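Notebook: brown and orange topcoat panels, cure and color drift
2 min read

Saturday, morning bench 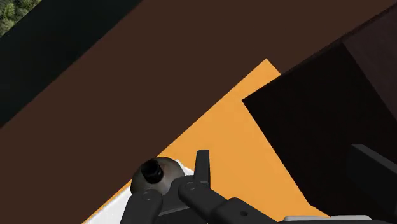 Nakthorpe batch opened and stirred by hand, then strained through the fine cone. Some skin on the underside of the lid, removed before stirring. No grit in the cone. Travley batch was already decanted and went on straight after.

Panels are mild steel, degreased, scuffed with gray pad, wiped twice. One coat primer from the Stasine can, left overnight on the rack. Primer sanded to 3,000 on the control panel only. The others stayed as sprayed to see whether the matte hides it. It does under the bench lamp. Need to look again in daylight.

Brown went on first. Two passes, crossed, flash time as per the can. Lay-down good except the lower corner of panel 3, where the gun started too close and there is a sag. Leaving it as a reference for the depth reading. Orange needed a third pass to cover the gray primer. Poor hiding was noted in November as well, same pigment. A light primer under orange would probably save the extra pass. Try the off-white Stasine if there is any left, otherwise order.

Tack test at 6 hours: brown clean, orange takes a faint thumbprint. Put the orange down to film build. Did not force it with the lamp.

Cross-hatch on panel 2, brown, scribed side. Tape pulled at a right angle. Small flakes at the intersections, none along the cuts. Acceptable for indoor use. Not repeated on orange until it is fully hard.

Color check against the Amato chips: brown reads a shade dark, slightly toward red. Could be the matting agent settling, since the last of the can looked flatter than the first. Stir again halfway through next time and keep a draw-down from the top and from the bottom of the can.

Gun cleaned, needle packing replaced, old one was split. Spare packings are down to one.

To do
- orange over off-white primer, same gun settings
- gloss readings at 60 degrees once the meter is back from calibration
- cross-hatch on orange
- label the rack slots, panel 3 got moved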